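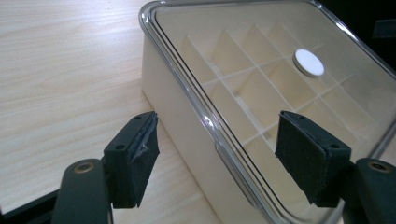

Sorting small things into compartments is where I like to start this unit, because everyone in the room has done it and almost no one has thought about it. Buttons, screws, earrings, fuses, the odd foreign coin. You look, you pinch, you drop, you close the lid. A storage box with a clear lid and a grid of thin dividers inside looks like a gift to a robot: the walls are straight, the cells are in rows, and the whole thing could be described in a few lines of code. Then you try to open it with two foam-padded fingers, and the afternoon is gone. I love this problem, and I hope you will too by the end of the week.

Unit 6: Can Machines Do the Chores Yet?

Course notes, Introduction to Robots at Work
Notes by Sharada Venkataraman, lab section led by Aishwarya Kurup

Reading before class: the chapter on grasping in the course pack, up to the part on friction cones. Skip the proofs on a first pass. Bring one closed container from home, nothing bigger than a lunch box.

6.1 What we mean by "do"

People ask me whether robots can do household chores and they want a yes or a no. I can't give one, and by the end of this unit you should be able to say why in a way your family would sit still for.

A machine can do a chore in several different senses. It can do it once, for a video, with a person resetting the table between tries. It can do it most of the time in the room where it was trained. It can do it in a room it has never been in, with your things instead of the lab's things. And it can do it when no one is watching, knowing when it has failed and what to do about it. These are very far apart! A good part of the confusion in the news comes from sliding between the first and the last.

For this course we will write them as Level A (once), Level B (often, same place), Level C (often, new place) and Level D (on its own). When you hand in homework, put the letter next to every claim. Aishwarya will send it back if you don't.

6.2 Where we already have it

The dishwasher is a robot by any fair reading of the word, and it sits at Level D. So does the washing machine. They got there by changing the chore. A dishwasher does not pick up a plate and rub it with a sponge; it sprays hot water around a closed box until the plate gives in. The hard part, loading and unloading, was left to you.

Shop floors did the same thing on a larger scale. Parts arrive in trays, facing the same way, at a known height. The arm goes to a point in space and closes. At the Holtstead plant, where our class visit goes in October, there is a cell that packs 400 fittings an hour, and it is a joy to watch. Stand there for ten minutes and then look at what comes before it: a feeder bowl, a camera station, a chute with a gate, and a person named on the shift board whose whole job is to clear jams in the feeder. Ask her questions. She knows more about the limits of that robot than the sales sheet does.

So a first rule of thumb: machines do chores well when we are allowed to rebuild the room. A kitchen or a hobby bench is a room we mostly aren't allowed to rebuild.

6.3 The box, step by step

Let's take the compartment box seriously. The task is "put this small part in the right cell and close the box." I want you to break it up before you read on. Most people get to five steps. Last year's class got to nineteen and were still arguing when the bell rang.

Finding the box. Cream plastic on pale wood is a low-contrast pair. Your eye handles it through shadow and edges without asking your permission. A depth camera may do fine on the side walls, but a clear lid is a different matter. Some of the light goes through and some bounces off the rim, so the sensor may report the dividers below, a patch of nothing, or a surface that isn't there. We will spend a full lab on this.

Deciding whether it is open. Think about this one for a minute. With a clear lid you can see every cell whether the lid is on or off. A program that has learned "dividers visible means ready to fill" will happily press your part against the plastic. What gives the lid away is the bright line along the rim and the way highlights move when you move. Moving the camera on purpose in order to see better is called active perception, and it is one of the nicest ideas in the field.

Holding the base still. You do this with your other hand and don't notice. A robot with one gripper has no other hand. It can push the box against something, use a fixture, or pull so gently that friction with the table is enough. All three work some of the time.

Getting under the lid. A shallow notch in the side wall, just below the rim, is where a person might try a thumbnail. Block-shaped fingers with foam pads have no thumbnail. Foam is wonderful for holding things — it spreads the force and forgives a bad angle — but it is poor for prying, because it squashes before it lifts. It also wears. Pads fray and peel at the edges, and a frayed pad does not grip the way the new one did, so the numbers you measured in September may be wrong by November. Please write the pad's condition in your lab log every time.

Letting go. Dropping a part into a small cell sounds like the easy bit. With a light part and a soft pad, the part can cling, tip as the fingers open, and land on top of a divider. People fix this with a tiny shake or a nudge. We are only starting to get good at nudges.

Knowing it worked. The lid can look closed and be up on one corner. You press around the edge and feel for it. Without a sense of touch, the robot is guessing from a picture.

6.4 How the learning approach works

For a long time the plan was to write all this down as rules. That took people a fair distance, and you should respect it; much of what runs in factories today is rules. The newer plan is to collect many examples of a person doing the job and train a model to map what the camera sees to how the gripper should move.

One cheap way to collect examples is to take the gripper off the robot and put it in a person's hand, with a camera attached. The person does the chore through the gripper, which means they are held to the gripper's limits: two fingers, no thumbnail. You get the view the robot will have and motions the robot can repeat, at least if its arm can reach. Try it in lab before you form an opinion. The first few minutes feel like eating soup in mittens, and then something clicks and you start inventing tricks. Those tricks are the data.

Our own set, which we call Pelley, has 3955 recorded tries across six container tasks. It includes the failures, clearly marked. Do not throw failures away when you add to it! A model that has only seen clean runs has no idea what to do when the lid slips.

Two results from Pelley to keep in mind for the discussion:

With the first 1000 tries, the trained arm opened the training boxes at a rate we would call Level B, on our bench, with our lamps.

On boxes it had not seen, success dropped to 56 percent. That is short of Level C by our course rule, and still far better than I would have guessed when I started teaching this.

Students always ask what happens if you simply add more data. Partly it helps. More kinds of box helped us more than more tries with the same box, and changing the table helped more than we expected. We don't have a clean explanation for the table. If you want a term project, there it is.

6.5 Two views to argue about

Below are the positions for the in-class debate. You will be assigned a side, so prepare both.

The Nishad view, named for the reading it comes from, says homes will get useful robots the way they got dishwashers: by changing the objects. Lids will get handles a gripper likes, drawers will get bars, boxes will carry a mark that says what they are and how they open. On this view general skill is the slow road.

The Usix view says the opposite. People keep their things for decades and will not replace a good box to please a machine, so the machine has to cope. Here the money and effort should go to touch sensing, better fingers, and a lot more varied data.

I lean toward the second on weekdays when the lab is going well. Aishwarya leans toward the first, and she is the one who repairs the grippers.

6.6 So, can they?

My current marks, for a single arm with a two-finger gripper, open to challenge in class:

Moving a closed box from one spot to another: B, close to C.
Opening a snap lid: B.
Sorting mixed small parts into cells: A, with some good runs at B.
Folding a towel: B.
Folding a fitted sheet: A, and I can't claim much better for myself.
Putting away groceries in a strange kitchen: A.
Noticing that the box is full and fetching another: not yet on my list.

I have had to change this table every August for as long as I've taught the unit, always upward. Two of the Bs above were As the last time I printed it.

6.7 Homework

1. Take the container you brought. Open it, put one small object in, close it. Write down every step, including what each hand is doing when it seems to be doing nothing.

2. Do it again with two fingers only, thumb and index of one hand, the other hand behind your back. Write down what changed and where you needed a new trick.

3. Do it a third time with a folded sock over each of the two fingers. This is your foam pad. Note the first step that fails.

4. Pick a published robot demo of any household chore. Give it a letter from A to D, and quote the sentence or the moment in the video that supports your letter. If there isn't one, say so and give the lower letter.

5. Optional, and fun: design a change to your container that would raise it by one level for a two-finger gripper without making it worse for a person. Sketches are fine. Bring a cardboard version if you can and we'll try it on the arm.

Hand in steps 1 to 4 on paper at the start of lab. Sign-up for arm time is on the lab door, half-hour slots, and the late afternoon ones go first.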